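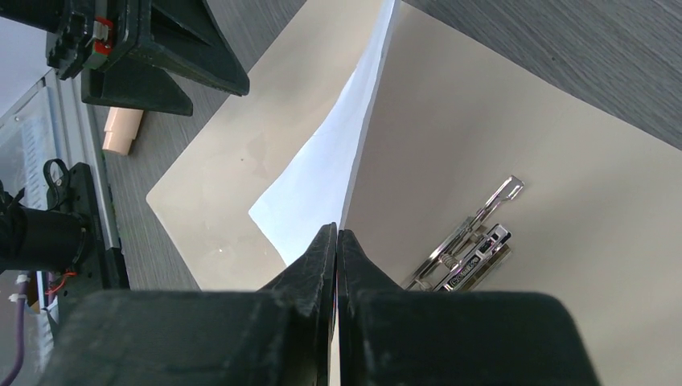 Moisturiser has never done a thing for my shins, I just feel greasy for an hour and then they're flaky again. That came from the back row last Wednesday, right as everyone was packing up, and I said I'd start this week's notes with it. So, shins!

Shins are a good place to begin, as it happens. There are far fewer oil glands down there than on your forehead or nose, the skin gets rubbed by trousers and socks all day, and lots of people shave it as well. If somebody is going to have dry skin anywhere, the shins are a strong bet. And "greasy for an hour, then flaky" is a lovely clear complaint, so keep it in your head while we go through the ingredients.

## Week 4: Dry skin and what we put on it

### The outer layer, quickly

You had the full diagram in week 2 so I won't draw it again. The bit we need is the stratum corneum, the very top layer: flat dead cells with fats packed between them. People always compare it to bricks and mortar and I've given up trying to find a better comparison. Water is always escaping through it, very slowly, and the word for that is transepidermal water loss (TEWL, and you can write TEWL in the test).

When the mortar is patchy, more water gets out. The cells don't shed evenly, they come away in clumps, and those clumps are the flakes your client is looking at.

### Dry or dehydrated?

I know the textbook gives this a page and a half. Short version:

- **Dry** is a skin type. Not much oil, tends to be long term, often all over.
- **Dehydrated** is a condition. Short of water, can come and go, and an oily skin can have it too.

That second one trips people up every year. A client can have a shiny T-zone and tight, papery cheeks on the same face, and she isn't imagining it. Ask what she washes with before you ask anything else. I'd put money on a foaming cleanser (or a bar of soap by the basin).

### The three groups

**Humectants** attract and hold water. Glycerin is the one I'd like you to know best, it's cheap and it's in nearly everything. Also hyaluronic acid, urea, sorbitol, panthenol. In very dry air a humectant on its own can leave skin feeling tighter, so it's usually happier with something over the top.

**Emollients** fill the gaps between the cells and make the surface feel smooth. Plant oils, squalane, fatty alcohols. Please note that cetyl alcohol and cetearyl alcohol are *fatty* alcohols, waxy and soft, and they are not the stingy sort! Clients will point at the label and panic. Have your answer ready.

**Occlusives** sit on top and slow the water down on its way out. Petrolatum is the strongest of the lot. Then mineral oil, lanolin, beeswax, dimethicone. Ask about wool allergy before you go near lanolin.

Plenty of ingredients do more than one job (lanolin is an emollient as well, for a start), so don't lose sleep if two books put the same thing in different columns.

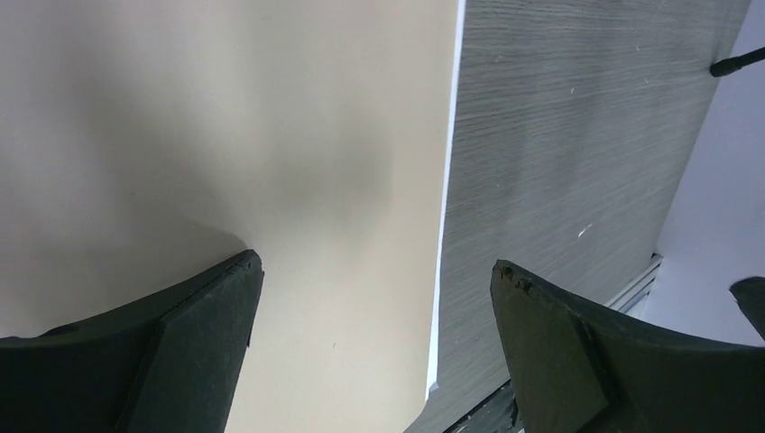

*Fig. 2. Gripper fingertips close up, the left one slightly chipped.*

### Reading a label

We'll use the two training products from the Gastlow cupboard. The ingredients run from most to least, down to the one per cent mark, and after that the maker can list them in any order they fancy. So a flower extract sitting behind the preservative is there in a tiny amount, whatever the front of the bottle is shouting about.

| | Sosari body milk | Poulain balm |
|---|---|---|
| First ingredient | Water | Petrolatum |
| Humectant | Glycerin | None listed |
| Emollient | Sunflower seed oil | Cetearyl alcohol |
| Occlusive | Dimethicone, well down the list | Petrolatum, beeswax |
| Perfume | Yes | No |
| Feel | Light, sinks in fast | Heavy, stays put |

The Sosari comes in a 237 ml bottle, by the way, and I'd like it to last us until half term, so go easy on the pump.

I like both of these. I'd hand the first to someone in summer who hates feeling sticky. The balm I'd keep for heels, elbows and knuckles, at night, with old cotton socks or gloves over it.

### Back to the shins

So what would we say to the back row? Heavy feeling first, no lasting change. I'd want to know *when* it goes on. An occlusive rubbed into bone-dry skin in the middle of the afternoon has very little water to hold in. Try this instead:

1. Shorter showers, warm, and a gentle wash only where it's needed.
2. Pat the legs, leave them slightly damp.
3. Cream with glycerin or a low-strength urea, within a few minutes. Skip the urea on freshly shaved legs, it can sting like mad.
4. A thin layer of balm over the worst patches at bedtime.
5. Give it a fortnight before deciding it's useless.

If there's cracking, bleeding, weeping, a spreading rash or itching that wakes them up, we don't treat. Send them to a pharmacist or GP and write on the record card that you did. You're not being rude and you're not losing a client.

### Before next week

- Bring one moisturiser from home, any price, with its full ingredients list. If the list was on the box and the box is in the bin, take a photo in the shop.
- Mark up the list: H, E, O or "no idea". I like a "no idea", we can look it up together.
- The case study for Rikdale is 3,000 words and it's due in November. Consultation notes go in an appendix and don't count. Initials only for your client, please.
- Short nails and no rings for the hand and arm practical. Aprons are on the hook behind the door.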